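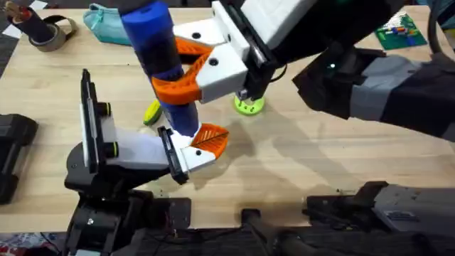
Drorus Tabletop Parts: data card

Version 4
Last revised: 21/10/2018
Maintainer: Annag Lindsay
Labels and colour notes: Callum Cairns

Summary

Drorus Tabletop Parts is a small collection of recordings of loose objects on a wooden tabletop. The objects are workshop parts and plain shapes: rings, cylinders and similar pieces that can be picked up, turned over and put down. There are 85 episodes. Each episode has one object list, one colour record and one free-text note.

The card covers the objects, the table and the labels. File layout is in LAYOUT.txt. Calibration is in a separate folder with its own notes.

The table

All episodes use the same light wooden table. The grain is visible at normal viewing distance and is the strongest background texture in the set. Grain direction depends on the view, so don't use it as a compass without checking the calibration folder first. The wood was left uncovered. An early version used a grey cloth, and those episodes were dropped in version 2.

The tabletop was wiped down at the start of each session. Small marks in the wood are not labelled. If your detector fires on a knot or a plank join, report it under "surface" and not under "object".

The objects

Each object has a short name made up of colour and shape. The name stays the same through the whole set, even where the colour reads differently under the lamp. Two entries are given here because they cause the most queries.

blue cylinder
Long and cylindrical. It is bright blue at one end and a deeper blue-violet at the other, with a very dark band around the middle section. Label it as one object. Do not split it at the band. The two blues are recorded as one colour value, "blue", with the sub-values "bright" and "violet". The long axis is recorded as a line from the bright end to the violet end. When one end is hidden, the line is drawn to the last visible point and the field axis_partial is set to 1.

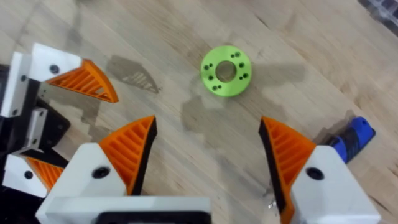
green ring
3D-printed, lime green, flat and thick, with a large round hole through the centre. The top face also has small bolt holes, some of them in pairs. The centre hole is labelled "opening" and the bolt holes are labelled "bolt". Wood showing through the opening belongs to the table. Masks made before version 3 filled the opening in, which gave the ring too large an area. These were redrawn by hand.

The outer edge of the ring can read as a darker green than the top face. Both belong to the same mask. Do not label the darker band as shadow.

Rotation of the ring is measured from the bolt holes. Where they can't be made out, rotation is left blank. It is not guessed from earlier frames.

Colour record

Colour names are everyday words: blue, green, orange, white, black. Callum made the first pass by eye and Annag checked it against the printed swatch card from Oddsson. Where they disagreed, both names are kept, separated by a slash. Lime and green are treated as the same colour in searches. Violet is not treated as purple.

Resting and held

Every labelled frame gives one of four states for each object:

resting: the object is on the table and nothing else is touching it
held: the object is in a grip
touching: contact is visible but the object is not in a grip
unclear: contact can't be judged from the view

"Unclear" is a proper value. Please don't convert it to "resting" when you train. An object lying near a fingertip is not "touching" unless contact can be seen.

Labelled frames

Over 400 frames carry full masks. The remainder have object names and states only. Frames for masking were picked by interval, with extra picks wherever the state changed. Held objects are masked only where visible, so a cylinder crossed by a finger may come out as two regions with one object number.

Splits

There are 8 episodes in the test split. The sessions at Bimdale and Drastport are kept apart, and no episode is shared between splits. The same object may appear in both training and test. If you need unseen objects, build your own split from objects.csv and say so when you publish results.

Known problems

The blue cylinder is long enough to run out of view at the top in the fixed view. Length estimates from those frames are too short.

The pale wood is close in brightness to some of the white hardware. Edge masks along that boundary are less reliable than the rest.

Object weights are not included. The scale used in September was out of adjustment and the readings were thrown away.

Two notes files use "hoop" for the green ring. They are left as written and the alias is listed in objects.csv.

Corrections

Send corrections to Annag with the episode number, the frame number and the object name. One correction per line is best. Changes to masks go into the next version. Spelling fixes in the notes files are made straight away and don't change the version number.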